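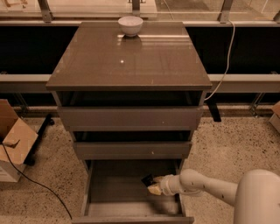 Looking at Surfaces
Jestari Centre, Interiors and Finishes, first year
Handout for week 6: Gloss, sheen and why shiny things are so hard to get right

Please read this before the session and bring it with you. We'll be in the Hebden room again, blinds up for the first half and down for the second, so you can see how much the same sample changes.

I love this week. Up to now we've talked about colour, and colour gets all the attention in shops and magazines, but once you start noticing gloss you can't stop. You'll be standing in a queue somewhere tilting your head at the counter. Good! Keep doing it.

1. Two kinds of reflection

When light lands on a painted or varnished surface, two things happen at once. Part of it bounces straight off the very top, like a ball off a wall. That part leaves at the same angle as it came in, and we call it specular reflection (specular comes from the Latin for mirror). The rest goes into the coating, gets knocked about by pigment or wood fibre, and some of it comes back out in all directions. We call that diffuse reflection, and it carries the colour.

So a dark red gloss door is doing two jobs. The red you see comes from light that has been inside the paint. The white highlight running down the edge of the panel has never been inside at all, so it keeps the colour of the lamp or the sky. Look at a red snooker ball, or a green apple, and you'll find the highlight isn't red or green. Painters have known this for centuries and it still makes me happy every time I see it.

Metals are the exception. Gold and copper tint their highlights, and a large part of "looks like metal" is exactly that. A gold paint that gives a white highlight tends to look like mustard.

2. Angle matters more than people expect

Varnish, paint, glass, water and polished stone all have a weak mirror on top. Look straight down on one of these and the mirror is faint, only a few per cent of the light. Look along it from low down and the mirror gets stronger and stronger until, at a very shallow angle, it takes over.

Try it at home with any shiny table. Stand over it and look down, then crouch until your eye is nearly level with the top, facing a window. The colour drains away and you get a picture of the window instead. The table hasn't changed a bit. Even quite dull surfaces do it - try a sheet of ordinary printer paper held up to your eye and tilted towards a lamp.

There's a practical side. A floor seen from a doorway is always seen at a shallow angle. A sample of the same floor held in your hand is seen nearly straight on. Clients choose from the hand sample and then live with the doorway view, and a lot of disappointment comes from the gap between the two. Put samples on the floor. Walk away from them. Come back.

3. Why dark and shiny is so demanding

The top mirror is much the same strength on a black gloss panel as on a white one, if the coating on top is the same. On white, the reflection is mixed with a great deal of diffuse light and you barely notice it. On black there's very little diffuse light to compete with, so you see everything: the window, the lamp, the finger marks, the dust, every ripple left by the brush.

People often say black gloss is "shinier" than white gloss. A gloss meter would usually say they're close. What has changed is contrast, and the eye is a contrast machine.

Dust is a lovely little case of this. A speck of household dust is pale and scatters light every which way. On a pale matt shelf it disappears. On a dark polished one it glows. If a client tells you they want piano black in a busy hallway, be kind, show them a large panel that has stood out for a few days, and let them decide.

4. Sheen names, and how far to trust them

Most makers use five steps, and these are the five we'll use in class:

Matt
Eggshell
Satin
Semi-gloss
Full gloss

Learn the order, but please don't treat the names as measurements. One firm's eggshell is another's satin, and some firms put their own words in between. The Breltasico card we use for teaching has a "soft satin" and a "silk", and half of last year's group put them in the wrong order by eye. Always ask for a gloss reading if the job depends on a match, and say which angle it was taken at.

5. Measuring it

A gloss meter shines a small beam at the surface and measures how much comes back at the mirror angle. There are three common settings, measured from the upright:

20 degrees, for very glossy surfaces
60 degrees, the everyday setting
85 degrees, for matt and near-matt

The result is given in gloss units, compared with a polished black glass standard. Clean the standard before you start. Clean it again if somebody has picked it up. I mean it.

The meter gives you one number and the eye sees a lot more than that. Two panels can give the same reading and still look quite different. These are the things a single reading tends to miss:

Haze. A milky halo around a bright reflection, as if someone had breathed on it. Over-buffed lacquer is a common culprit.

Orange peel. A gentle bumpiness from spraying or rolling. Reflections break up and wobble, though each tiny patch is glossy.

Sharpness. How crisply you can read a reflected edge. Hold a ruler upright on the panel and see how far up you can still make out the marks in the reflection.

Evenness. Patchy absorption into bare wood or new plaster gives dull islands, a fault decorators call flashing.

6. A bit about the Saria readings

We'll use the Saria set for the group task. It's a collection of gloss readings gathered by students here over several years, on doors, skirting, worktops, stair rails and anything else that would hold still. There are 3,809 readings in the full sheet. After taking out repeats, curved surfaces and readings with no angle written down, 3,153 are left, and those are the ones you'll be given.

I'd like you to look hard at the ones that were thrown out as well. A missing angle sounds like a small slip, but a reading of 40 at 60 degrees and a reading of 40 at 85 degrees describe different surfaces, so without the angle the number is no use to anyone. Curved surfaces are awkward in another way. The meter needs to sit flat, and on a stair rail it rocks and lets stray light in.

Things to look for in the sheet: do worn areas always lose gloss? (Have a look at the handrails before you answer - hands polish as well as scratch, and matt paint in particular can come up quite shiny where it's rubbed.) Do the kitchens behave like the hallways?

7. Light in the room

A shiny surface borrows its looks from whatever is around it. A large window gives long, soft-edged patches of brightness. Small bare bulbs give hard dots. An overcast sky flatters nearly everything, and low winter sun is merciless. Snagging inspections done in the afternoon in March will find faults that the same inspector would walk past in June.

If you want to hide an uneven wall, go matt and light it from the front. To show off a beautiful flat piece of polishing, give it something with straight lines to reflect. Window bars are perfect. Car makers check bodywork under rows of straight tube lights for the same reason: any dent bends the line, and we're all very good at spotting a bent line.

Watch out for open shelves and tables opposite a window, too. You can end up with a bright patch right where someone sits to read. Moving the lamp won't help with that one, but turning the table often will.

8. To do before next time

Pick one shiny surface you pass every day. Look at it in the morning, at noon and after dark with the lights on, from the same spot each time. Write two or three lines on each visit. Describe the reflection first and the colour second.

Find one pair of surfaces that match in colour but differ in sheen (a wall and its woodwork will do nicely). Note the angle at which the difference is strongest.

Bring a spoon. Any spoon, as long as it's polished on both sides. We start with curved reflections next time and there are only a few in the drawer.

Words to know: specular, diffuse, gloss unit, haze, orange peel, flashing, sheen.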